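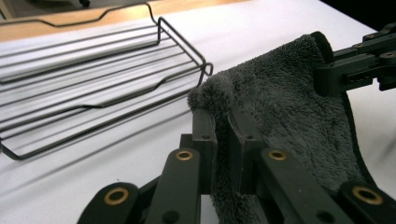 A dark gray towel held in the fingers of a hand-held gripper, next to a wire rack. Photo: Golari

Golari compares two hand-held grippers on towels and other soft things
Mar 2, 2021

The small engineering company Golari has finished the first part of a comparison between two hand-held grippers, and the results are now shared with its partners in the Zembridge project. The work was led by Hưng Vương, who is responsible for gripper testing at the company. The question was simple to ask: which of the two tools can pick up a soft piece of cloth, keep it, and put it where a person wants it?

The two grippers are called Olov and Slanina. Both are held and closed by hand, and both can later be mounted on an arm with the same plate. Olov has flat, upright finger pads and a wide opening. Slanina is narrower, its pads are softer, and it needs less force from the hand. Before the test, most people in the team expected that Slanina would be the better one for cloth.

The testing was done on an ordinary table. Six people took part, and each of them worked with both tools. The tasks were done with towels, socks, a knitted hat and a thin cotton cloth, and each item had to be lifted from the table and then placed on a wire rack or into a shallow box. One attempt was allowed to take 27 seconds. If the item was not in its place after this time, the attempt was written down as failed, also when the person was very close to finishing.

For the thick towels, Olov was clearly stronger. Its flat pads could take a fold of the fabric and hold it while the tool was turned to the side. With Slanina, the same towels slid out more often, most of all when the person had taken only the upper layer of the pile and not the full thickness of the cloth. "We saw that the soft pads give a nice feeling in the hand, but a heavy towel pulls them open a little," says Hưng Vương. "It is a small movement, and after that the towel is already on its way down."

For thin cotton the picture was the opposite. Slanina could pick up a single layer from a flat surface, and Olov usually needed a wrinkle to start from. Several of the testers learned to push the cloth with one finger of the tool, so that a wrinkle was made, and then close. This helped, but it cost time, and it was counted in the time of the attempt.

The knitted hat was easy for both. The socks gave mixed results and will be tested again, as the team was not satisfied with how they had been laid out at the start. In some attempts they were in a pair and in others they were single, and the notes do not always say which.

More difficult than the lifting was the placing. A towel hangs down from the gripper, and the hanging part arrives first. When it touched the rods of the rack, it could catch there and turn the rest of the towel around. The testers with more experience came from the side and kept the tool low. New testers often came from above, and they had to lift the towel again and repeat. The team has now written a short instruction on this, one page long, and it will be given to everybody before the next part begins.

Light was also a topic. The table had a white covering, and the lamp was bright. For the camera this was good with dark towels, where the border of the cloth is easy to find, but white cotton on the white surface was nearly lost in some recordings. The shadows of the rack made another problem for the software that marks the edges of objects. In the first version it took the dark stripes on the table for rods. Golari did not want to remove the shadows completely, because a kitchen or a laundry room has them too. The lamp will instead be moved between sessions, and a gray covering will be tried for the light-colored items.

The mechanical side gave fewer surprises. The joints of both tools were checked after every session for play, and no link had to be changed. On Olov one screw had become loose and was tightened again. The testers said that Olov is tiring after a long session – the spring is hard, and people with smaller hands must stretch their fingers to reach the trigger. Golari has ordered a softer spring and a shorter trigger, and these will be compared with the present parts before any decision about the final design.

The comparison began in December with a few trial sessions, when the rules were still being changed. Those results are not included. "It would be nice to have bigger numbers, but the tasks were not the same then," says Hưng Vương. He adds that the choice between the tools is still open. One idea is to keep the body of Olov and put new pads on it, with a softer surface over a stiff core. A first set of such pads is being drawn now.

In the second part, the same tasks will be done with the grippers mounted on an arm. The arm will first be guided by a person and later run by a controller, with the same time limit as before. Golari wants to know if the order of the two tools stays the same when there is no human wrist behind them. A person corrects the angle of the tool many times during one lift, often without noticing, and an arm does this only if somebody has programmed it or trained it.

The second part is planned for 8 weeks. Partners in Zembridge who want to send in their own finger pads for the test can do so until the arm sessions start. The pads must fit the common mounting plate, and drawings of the plate can be requested from Golari. A written report with the tables from both parts will be sent to all partners when the arm sessions are finished.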